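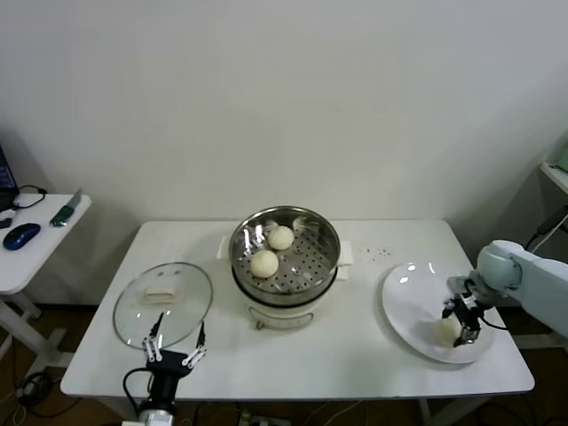

Home » Guides » How to check where your fish comes from (and log it)

Quick guide. Wrote this up after the third person asked me at the Ternden market how I keep track of what we buy. Needs a phone, a pen, maybe fifteen minutes the first time. After that it's quick.

You want to end up with four things for every fish you buy: what species, where caught or farmed, how caught, when. Most shops give you one or two. The rest you dig for.

Step 1. Read the label, all of it

Front of the pack is mostly marketing. Flip it. Look for the scientific name, small type, usually italics. "Cod" can mean more than one fish. "Snapper" can mean nearly anything. Gadus morhua is Atlantic cod, Gadus macrocephalus is Pacific. Write down the Latin, not the shop name.

No Latin name? Write "none given" and keep going. Don't guess.

Then the area. Could be a country, could be a number. FAO area 27 is the Northeast Atlantic, 21 the Northwest, 67 the Northeast Pacific. Big areas, so a number alone doesn't tell you a whole lot. If there's a subarea or a named sea, copy that too.

Careful with "product of". That's often where it was processed. Fish gets caught in one ocean, frozen, filleted on another continent and shipped back. Put processing country in its own column or you will mix them up. I did, for most of January.

Step 2. Gear type

Line, pole, trawl, gillnet, pot, seine, dredge. Sometimes printed, often not. Matters a lot. Same species out of the same water can be fine or not fine depending on the gear.

Farmed fish: write the method if you can get it (pond, net pen, closed tank) and what country. Skip the gear column.

Step 3. Ask at the counter

Loose fish on ice, you have to ask. Go when it's slow. Saturday at 11 you'll get a shrug.

Things to ask:

What's the species, exactly?
Wild or farmed?
Where was it landed?
Do you know the gear?
Was it frozen before?

Don't ask "is it sustainable". You'll get a yes. Ask about the box it came in instead, the box has a label and the label has most of this on it. Evelien Bakker, who runs the stall I go to, just turns the box lid round so people can read it. Takes ten seconds. Most sellers will do it if your polite.

Step 4. Look up the stock

Now you have a species and an area. Look for the latest stock assessment, usually on the site of whichever fisheries agency covers that water. Search the Latin name plus area plus "stock assessment".

They're long. Skip to the summary. You want two lines: is the stock overfished (too few fish left), and is overfishing happening (taking too many right now). Different questions! A stock can be low but recovering under a strict quota. Or still big and getting hit too hard.

Check the year on it. Old assessment is better than none but write the year down next to your answer.

Step 5. Put it in a log

Paper is fine. I use a spreadsheet. Columns:

Date bought
Shop
Latin name
Wild / farmed
Area caught
Gear
Processed in
Stock status + year
Weight
Price

One row per purchase. Fill it in the same day, wrappers get thrown out.

My sheet is at 544 rows as of November 2018, wich sounds like a lot but it's three households sharing one file. Chiamaka Adebisi set up the dropdown lists so we stop spelling haddock four ways. Do that early. Fixing it later is miserable.

Step 6. Use it

Every couple months, sort by species. Count the blanks. Blanks tell you which shop to ask harder or drop.

Then pick two swaps. Only two. Ours were farmed mussels in place of imported shrimp, and herring one night a week where we used to do tuna. Small fish, eaten directly, quite cheap. Kids complained for a bit.

Problems people run into

Label has several areas listed. Common with frozen mixed lots. Write them all, and use the worst stock status of the bunch.

Canned tuna. Look for skipjack, albacore or yellowfin, then the ocean, then pole or purse seine. Some cans have a code you can enter on the maker's website. Try it, sometimes it works.

Restaurant fish. Ask once, log what they say, mark it "verbal". I don't count those in the totals.

Breaded stuff. Check the ingredients list, species is often in there even when the front just says "whitefish".

Eco labels. Log which one. Still do step 4. A label covers one fishery and one chain of custody, and it's worth knowing what's under it.

Seasonal gaps. If your usual fish disappears for a few weeks, could be a closure. Check agency notices before you blame the shop.

Blank template is on the downloads page, file's called fishlog2. Older one has the columns in the wrong order, don't use that. Comments open, I get to them when I can.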